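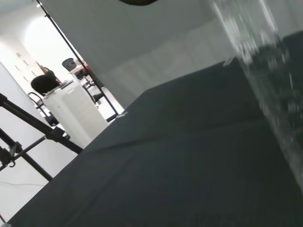 Gradasus planner, two months in

I've been running Gradasus as our motion planner since June, and I keep getting asked if it's worth switching from whatever you've got. Short version: yes if you handle clear labware, maybe if you don't.

Setup took me an afternoon, most of it spent on the camera calibration wizard. It wants 30 poses, and it will happily accept bad ones and then hand you a terrible result at the end with no hint about which pose ruined it! Leidy Chambi wrote us a little script that flags the outliers, and after that things went smoothly.

The perception side is where I got excited. Transparent parts on black cloth are a mean test, all glints and no surface, and our old depth pipeline just saw holes. Gradasus fits a model from the color views and only uses depth for the table. For a small clear six-sided piece with a round-bottom flask and funnel close by, you want two things: a decent pose for the part, and a planner that treats the funnel as something to steer around. 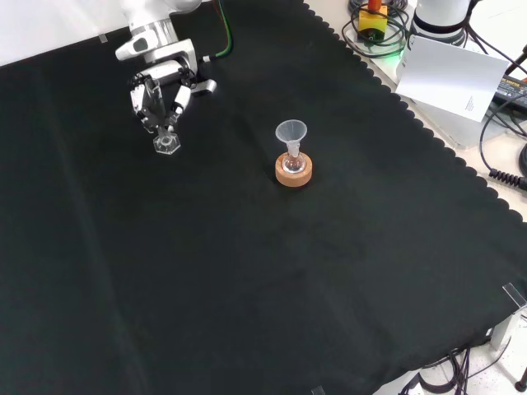
You can draw keep-out zones by hand too, but I mostly let it build them from the scan and pad them a little. The padding slider is great. The default is way too timid, though -- with it on, the planner refused half my approaches and blamed "unreachable goal" every time. Ruth Ticona logged 243 plans for me, and nearly all the refusals went away once we turned it down.

What bugs me: the log viewer (slow, ugly, can't search), and the way wrist camera frames drop out of sync when the arm moves fast. Unarar handled that better. Also, a license covers 2 arms, so think ahead if you're growing.

Support has been lovely. Ulises Flores answered my sync question the same day -- no fix yet, but he sent a workaround that mostly holds. 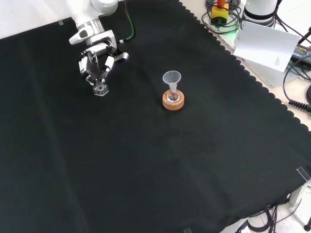

Score and who should buy it

4 out of 5. Get it if you work with clear plastic or glass and can live with clunky logs. If your parts are all matte and boxy, I'd stick with Unarar and save the money.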